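How to Sort a Box of Mixed Small Toys Before a Move

May
4 min read
By the Brinlow Home Desk

Most households with children have at least one box where small toys end up. It holds car wheels, game pieces, figures, beads, broken clips and the odd coin. Moving that box as it is means paying to carry things you will throw out later, and it means the good pieces stay lost for another year. Sorting one box takes an evening if you set it up properly.

What you need

A table you can leave covered overnight
One wide, shallow container for sorting
A few zip bags and a marker
A bowl of warm water with a little dish soap
An old towel
One trash bag and one donation bag

Set up the table

Clear the whole table first. Put the toy box on a chair next to you so it doesn't take up working space. Place the sorting container directly in front of you and the bags to one side, already labeled. If you wait to label them until they are full, you will end up opening them all again.

Pick a container with sides high enough to stop things from rolling off. A roasting pan, a dishpan or a metal tool tray will do. Avoid anything with a dark pattern on the bottom, as small parts are hard to see against it.

Work in handfuls

Do not tip the whole box out. Take one handful, put it in the sorting container and spread it flat. Deal with every piece before you take the next handful. It feels slow for the first few minutes, then speeds up once you know which sets you are looking for.
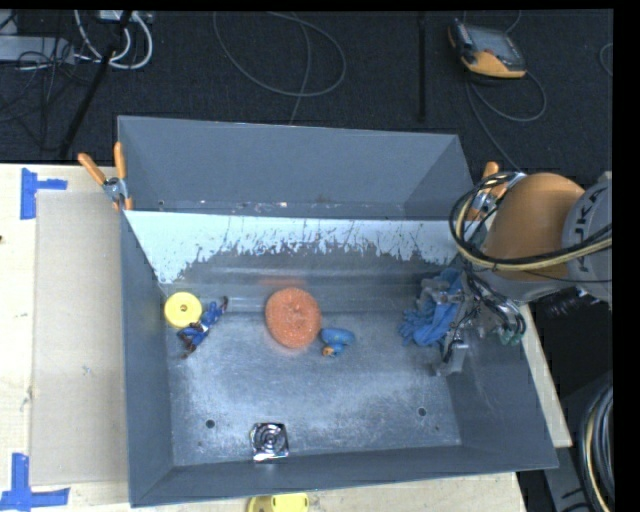 A few small pieces at a time in a metal bin, including a yellow disc and a blue action figure.

Each piece goes one of four ways: keep, wash, donate or trash. Anything you can't place goes in a bag marked "Unknown." Keep that bag small. If it starts to fill up, stop and go through it before you carry on.

Parts of games need their own bags. Write the name of the game on the bag, then check the box lid or the rule sheet for the list of pieces. A game with one missing pawn can still be donated if you put a note in the box saying so. A puzzle with missing pieces usually can't.

Check for damage

Look at joints, battery covers and painted surfaces. Throw out anything with sharp cracked plastic. Take batteries out of everything, including toys that still work, and tape over the ends of any button cells before you put them aside for recycling. Button cells are dangerous if swallowed, so keep them in a closed jar out of reach while you work.

Wash what needs washing

Hard plastic toys with no electronics can soak in the soapy water. Use an old toothbrush on seams and wheels. Rinse, shake out any trapped water and lay everything on the towel. Hollow toys with a hole in the bottom hold water for a long time — leave those for 72 hours before you bag them, hole side down.

Wipe wooden pieces with a damp cloth and dry them right away. Do not soak them.

Pack for the move

Put the filled zip bags into a small box with a lid. Two small boxes are easier to carry and unpack than one large one, and they fit on a closet shelf at the other end. Squeeze the air out of the bags before closing them. Write the contents on the side of the box and not on the top, so you can read it when boxes are stacked.

Leave the "Unknown" bag at the top of the first box. Pieces often find their match when the rest of the house is unpacked. Give it 2 months in the new place, then throw out whatever is left.

Drop the donation bag off before moving day. Call first, as some stores do not take small loose toys, and others only accept them on certain days.

Related

How to Label Moving Boxes So You Can Find Things
Packing a Kitchen in One Weekend
What to Do With Old Board Games
50 Things to Throw Out Before You Move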